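2025-03-26, bench log, soft goods

Carried on with the felt food set. The ketchup bottle is the piece everything else gets compared to, so most of today went on working out why the other bottles don't match it.

Seam first. On the ketchup there is one vertical seam down the center and it shows very little, because the felt is fuzzy enough to close over it. On the mustard I used the smoother felt from Makowska and the seam reads as a hard line from across the room. Tried brushing the nap up over it with the wire brush. Slight improvement, then it started to pill. Stopped there. I'll recut the mustard in the fuzzy felt and keep the smooth stuff for flat pieces like the cheese slices.

Stuffing next. Weighed the first mustard at 102 g and it leans. Restuffed in smaller tufts, neck first, pushed down with the dowel, and it came out at 182 g and stands by itself. The neck takes more than you expect. If it goes in last it creases where it meets the shoulder and no amount of poking from below gets the crease out. 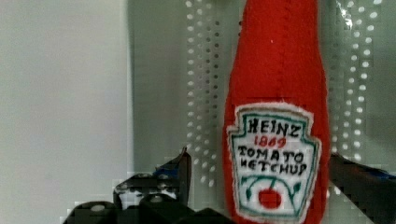 The label is the slow part. White keystone patch, green stitching for the outline, lettering by hand in black with the 1869 in red. The letters are a little uneven and I'd like to keep it that way for the rest of the set. Florante Enriquez ran a test patch for the mustard with printed lettering, and it is cleaner, but next to the ketchup label it looks like it came off a different shelf. He agrees. We go by hand.

The edge of the white patch frays some. Options are a line of fray stopper or a tighter stitch. Fray stopper left a yellowish ring on the scrap, so tighter stitch. Spacing to be tested on offcuts before anyone touches a finished bottle.

Thread: the green is down to the last spool. Ordered two more from Bivier under stock number 1044. Check the color against the old spool before using it. The lot we got in September was bluer and we had to unpick a whole pickle jar.

Pattern notes for the mustard recut:
Shoulder curve softer, closer to the ketchup.
Height 200 mm at the neck, before the cap.
Seam allowance same as last time.
Mark the label position before sewing the body closed. Forgot this on the first one and the patch ended up crooked.

Still to do: relish jar lid, second onion ring, find the small curved needle. Florante had it last.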